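Glossy printed tabletop: white haze and a dull ring, safe way to clean?

Asked in Furniture care, April. Viewed 547 times

I have a large table with a printed, glossy top. The print is under some kind of clear layer and I can't tell if it is glass, lacquer or poured resin. After several months of daily use there is a white haze at one end and a dull ring where a hot dish sat.

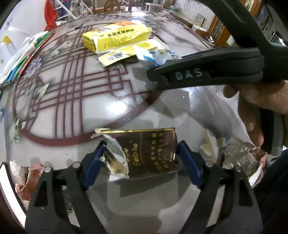 So far I have tried warm water with dish soap, then a window spray with ammonia. The soap took off the grease. The spray made streaks that are visible at a low angle and did nothing for the haze. The ring does not catch a fingernail. Room humidity is normal and the table is not in direct sun. I have a bottle of Purnik cream polish but the label only mentions wood. What should I try first, and how do I find out what the top layer is?

Tags: tabletops, gloss finish, heat marks

2 answers

Answer 1 (accepted)
Posted Friday by hardfinish_84

Identify the layer before you put anything else on it. Tap it with a knuckle in several places. Glass gives a sharp, high sound and feels cold to the palm even in a warm room. Lacquer and resin sound duller. Then look at the edge from the side. A glass sheet normally shows a separate edge, often greenish. A lacquer film has no visible thickness, while poured resin usually does.

If it is glass, the haze is either residue on the surface or moisture between the glass and the print. Residue comes off with white vinegar and water. Moisture underneath won't respond to any cleaner, and the sheet has to be lifted and dried.

If it is lacquer, stop using ammonia. It can soften some lacquers and leave the streaks you describe. Wipe with plain water on a microfiber cloth, dry it at once, and leave it overnight. A white heat mark in lacquer is usually moisture held in the film, and some of them fade without treatment.

For the final drying pass, newspaper is often recommended. I use it on windows only — ink can transfer to a pale finish, and glossy flyers don't absorb anything. 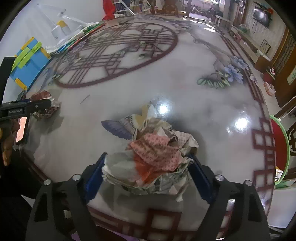
Photo: Hamdy / Gavardale Home Forum

If the ring is still there after a week, use a fine plastic polish on a soft cloth, light pressure, and test a spot near the edge first. Keep the polish off any area where the print feels raised. Don't use the Purnik on this. Cream polishes for wood tend to leave a film on gloss, and you will be chasing smears afterward.

Answer 2
Posted by Fullau

Mayonnaise. Leave it on for an hour and wipe. Worked on my mother's sideboard, no idea about printed ones. Otherwise a refinisher near me quoted 150 for a top, which was more than I paid for the table.

Comment from hardfinish_84: Oil can mask a mark in a wood finish for a while. On glass it does nothing, and on resin you just have to wash it off.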